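Taller de hardware: revisión de equipos de sobremesa

El jueves continúa la revisión interna de los equipos de sobremesa. 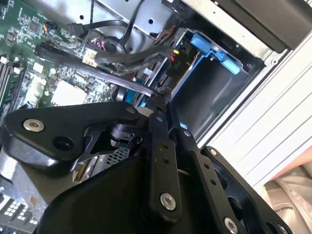
Antes de abrir la caja se corta la alimentación y se espera 5 minutos. El orden es fijo: cables de ventilador, módulos de memoria, cableado grueso. Los conectores se extraen por el cuerpo, nunca tirando del hilo - las pestañas ceden pronto. Las incidencias se comunican a Gudrun Hellwig antes de cerrar la caja.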